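Let the kids do the boring bit

By Nnamdi Adebisi
October

I help out with the robotics club at Dillcombe on Thursday afternoons, and I've got a bee in my bonnet, so bear with me.

Every spring the club has to decide whether it's going in the Entwistle Cup. If you haven't been, the Entwistle is the one with the big foam arena and the music and the parents yelling from the bleachers. Robots drive around, shove balls into goals, and the whole match is over in 90 seconds. It's great fun! I've yelled from those bleachers myself. But I've come round to thinking it's a poor way to learn robotics, and I'd like us to skip it this year and put our time into what we've been calling Helleo.

Helleo is the tabletop project. The arm gets a bunch of ordinary household stuff and the students have to get it to pick things up and put them where they belong. No arena, no music. A parent wandered in a couple of weeks ago, watched for a bit and asked me when it was going to start. (It had started.)

I get it, I do. Picking up a corkscrew doesn't look like much. But try planning it! It's a skinny awkward shape, it's shiny, and the pointy end will snag on cloth the second you come in too low. The students had a proper argument over where to grab it, and it was the best conversation I've heard in that room. One camp wanted to go for the middle of the spiral, the other wanted to stay high and let the tip hang. They drew it on the whiteboard, they drew it again, somebody rubbed out somebody else's drawing, and there were words.
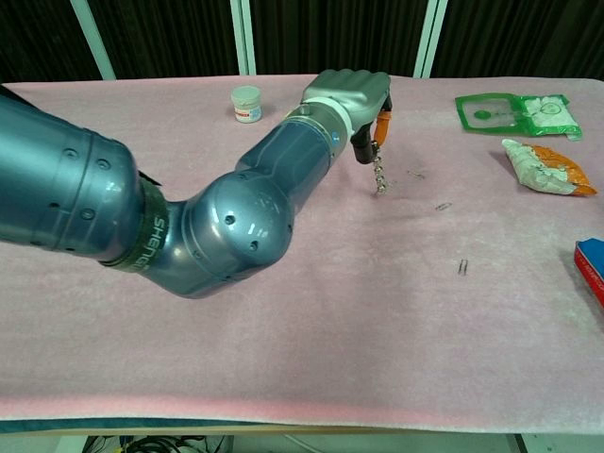

The corkscrew held just over the pink cloth, paper clips still to go.

And then there are the paper clips, which I've come to loathe. They're flat, they're tiny, and a fuzzy cloth is about the worst thing you could lay one on. A grade nine student spent the better part of five sessions on paper clips alone. In an arena match she'd have been told to leave it and go after something worth more points, and fair enough, that's how you win a match. But she'd never have found out that her approach angle was off the whole time, or that the depth readings went funny around bare metal. She found both of those by herself, with a notebook, and she was so pleased she forgot to pack up.

My beef with the Cup comes down to what it pays for. It pays for fast and it pays for sturdy. Teams work that out in a hurry, so you end up with the same robot from every school, a box on wheels with a scoop on the front, and the one kid who's good at driving does all the driving. The rest hold batteries. I've seen teams of nine where I'd bet two of them could tell you how the thing worked.

It's also pricey. By the time we'd paid for registration, the arena kit and the bus last year, we were at $2,585. For one day! I keep thinking of the gripper fingers and spare cables we could have bought with that, or just more snacks, which seem to be what the program runs on anyway.

Now, the other side, because a few of the students will be reading this and they'll be cross with me if I skip it. They like the Cup. They like the bus and the matching shirts and meeting the Gulteo team, who are a really nice bunch. A couple of them joined because of it. You can't wave that away, and a club that's all notebooks and no noise is going to lose people by Christmas. I had a long talk with one of our older students who said, more or less, that she'd put up with any number of paper clips if there was something at the end of it to show her grandparents.

So what I'd like is an open evening of our own. Invite Gulteo, have them bring whatever they're working on, put the arm in the gym and let people call out what it should try next. Keep score if you must. Shirts are fine too, I'll wear one.

We're voting after the break. If you've got a kid in the club, ask them about the corkscrew before you ask them about the Cup, and leave yourself a good half hour for it.

Recent posts
Why our students write the manual
Soldering night: what to bring
A beginner's parts list for the small arm
Notes from last year's Entwistle Cup

Contact the club | Copyright Dillcombe Robotics Club | Back to top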